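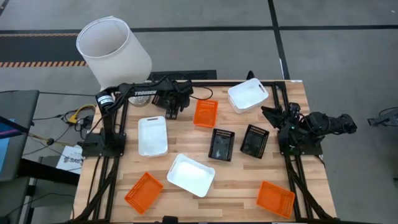 Unit 2: Moisture Movement in Wood

Wood gains and loses water until it balances with the surrounding air. The point of balance is the equilibrium moisture content (EMC). Below fiber saturation, any change in moisture changes the dimensions of a board. Movement along the grain is small enough to ignore in furniture work. Tangential movement is larger than radial, so flat-sawn boards cup and quarter-sawn boards stay flatter.
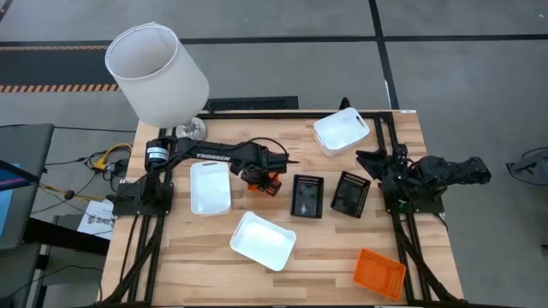

Notes by Mulugeta Ayele | Stivgate Wood Technology, March

Edge-glued panels need room to move across their width. Use slotted screw holes or buttons. Do not glue a panel to a cross-grain batten.

For Thursday: read the Lelden tables and work out the width change for a 2000 mm panel at both EMC values given. Show units.

Stivgate course notes. Copying for class use permitted. Back to top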